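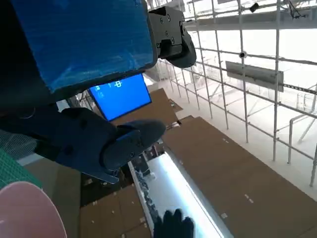

4.3 Loss of the wrist camera stream during handover

The most serious fault in the Erville trials was a frozen wrist image that the controller kept treating as live. It came up in July, on the second day of handover runs, and Koppel caught it when the arm kept closing toward a target that had already been moved. He pressed the stop. The finger had touched his glove but there was no injury.

The logs showed that the camera driver had stalled and was sending the last good picture again with a new time stamp. Our watchdog checked only the stamp, so it saw nothing wrong. The arm ran on the stale picture for 2000 ms before the stop. The limit set in the safety plan was 201 ms.

We first suspected the cable, which bends sharply near the last joint, and Kazlauskienė replaced it. The fault came back the same evening. Crabtree then reproduced it on the bench by loading the USB hub with a second stream -- the driver stalled in 20 of 70 attempts, always without an error message.

Two changes were made. The watchdog now compares picture content as well as the stamp, and it drops the arm to a hold if two pictures in a row are identical down to the pixel. Sensor noise makes this rare in normal use, though a fully overexposed view can trigger it, and bright lamps near the work area gave us several false holds. The second camera was also moved to its own hub.

We did not find the cause inside the driver. Trunby units use the same one and should be checked before any run with a person in reach.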